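Bench rules for two-arm cells: what has to be off the table before a run?
Forum: Cell Setup and Safety

tzabala_a
6/25/21
We are rewriting the setup sheet for our two-arm tabletop cells and I would like opinions before it goes to Elis Howells for sign-off. 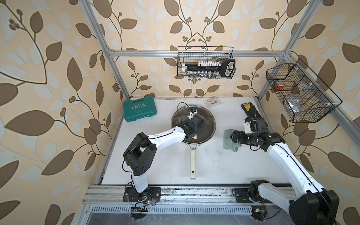
The present sheet has 8 items and was written when each cell had one arm. Rule 3 says "remove all objects not used in the task." Operators read that in different ways. Some clear the table completely. Others leave a toolbox at the back on the grounds that the arms are not sent there. My draft replaces it with a marked keep-out strip along the back edge. Anything in the strip may stay if it is listed on the run sheet.

Anselmo

nollimov
I would not allow the strip. Planned paths are one thing, a fault stop with the elbow swung out is another. Either an item is in the task or it is off the table.

rsayce
Disagree with nollimov. We run pan and lid handling plus a wipe task, and we want clutter on the table for some runs. A blanket ban means those runs break the rule every time, and then people stop reading the sheet. List the clutter and move on.

What does the draft say about the baskets on the frame? Ours hold sockets and tape. A ratchet handle sticking out over the rim is more of a reach hazard than a closed toolbox.

tzabala_a
Nothing yet. Proposed text: "Frame baskets: no item may project past the rim on the table side. Hand tools go back in the basket before the arms are enabled."

nollimov
"Past the rim" needs a limit above it too. Say 200 mm clear between the top of any stored item and the highest programmed arm pose.

rsayce
Where does 200 come from?

nollimov
Our Lorkbridge site sheet. It was picked in May after a near miss with a cable loop at the wrist. No calculation behind it that I know of.

rsayce
Then I would mark it as provisional. Cable loops should be a separate item anyway. Check them at full reach, both arms, with the grippers open and closed.

piatek_t
Two more from our sheet:
- Cloths: one arm only, and the other arm parked or holding its own object. No handover of a cloth above a handle.
- Pan handles: write down which way they point at the start. Ours point to the rail. Turning one sideways puts it in the path of the second arm.

Tuulikki

nollimov
The handle rule is fine. The cloth rule is too strict, slow handovers work if the speed cap is on.

piatek_t
Speed cap does not help when the cloth snags. Keeping it.

tzabala_a
Strip stays in, with the list required. 200 mm goes in as provisional. Cables get their own line. Cloth rule is open, I will send both versions to Elis.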